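The Kitchen Table Year

Sarmīte Petrauskas had bought three notebooks with hard covers, and on the first morning she put them on the kitchen table in a straight line, with a pencil beside each. It was a quarter to eight. She had read in a forum that children respect a beginning.

"Are we late?" asked Ilze, who was nine.

"We are at home. We cannot be late."

"Then why did you wake us up?"

Sarmīte did not have an answer for this, so she made porridge. The twins ate it under the table, where they had decided to live for the present. They were six and they called the place Tultis. It had a king, a jail and a very small post office, and in order to enter it a person must say the name of a vegetable which was not said before.

They had moved to Geltusberg in the summer, when her husband got the position at Gresteck. The school in the town had 600 children and a bell that she could hear from her bedroom. She had visited it. The principal was polite and gave her a folder. But in the corridor Ilze had taken her hand and held it very hard, and on the bus home she did not say one word, and that same night Sarmīte started to read about teaching at home until the laptop became hot on her knees.

Now it was March and the notebooks were not in a straight line anymore. One of them was in Tultis, where it served as the wall of the jail.

"Math," said Sarmīte. "Page 77."

"Leek," said a voice from below.

"I do not want to come in. I want you to come out."

"You said leek yesterday," said the other voice, to his brother. There followed a discussion, and then somebody cried.

She took Ilze's book and sat down with her alone. The exercise was about a farmer who had 2,729 apples and wished to divide them between his neighbors. Ilze looked at it for a long time.

"Why doesn't he sell them?"

"Perhaps he is kind."

"Then he should give them before he counts them," Ilze said. "It would take him all day."
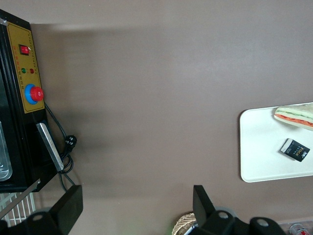
Yellow panel, red stop button.

At ten the doorbell rang. It was Kirsty Catterall from the house with the green gate, who taught her own four at home and who had, in Sarmīte's opinion, never in her life lost a pencil. She brought a loaf of bread wrapped in a cloth. It was still warm.

"I'm not stopping," Kirsty said, and came in.

Sarmīte saw her kitchen as Kirsty must see it. There was porridge on the chair. There was a sock in the fruit bowl. Two pairs of bare feet stuck out from under the table, and one of them had been drawn on with a pen.

"Parsnip," Kirsty said, bending down.

There was a silence of respect. Then the tablecloth was lifted, and Kirsty Catterall, in her good gray skirt, went down on her hands and knees and was admitted to Tultis. Sarmīte stood with the bread in her arms. She could hear her asking about the post office, what did a stamp cost, and the king told her 800. Kirsty said that this was very expensive. If she wanted to send three letters, how much would it be? It was quiet, then there was whispering, and then both boys shouted the number together, and it was correct.

When she came out she had porridge on her elbow.

"Do yours do their pages every day?" Sarmīte asked. She had wanted to ask it since October.

"Mine? Callum hasn't opened a book since his birthday. He's building a boat in the bath. We've all been washing at my mother's." Kirsty rubbed at her elbow with a thumb. "I bake when I can't face them. You've had a lot of bread from me, haven't you?"

Sarmīte thought about it. In February there had been a loaf almost every day.

She cut the bread and they ate it standing, with too much butter. Ilze had turned to a clean page and was writing a letter to the farmer. She asked how to spell "neighbor," and Sarmīte told her, and then she asked where he lived.

"Căpraru," said Sarmīte, which was the village on the label of the jam.

"Is it far?"

"We can look for it on the map after."

"Cauliflower," said Ilze, and she put the letter under the table to be mailed.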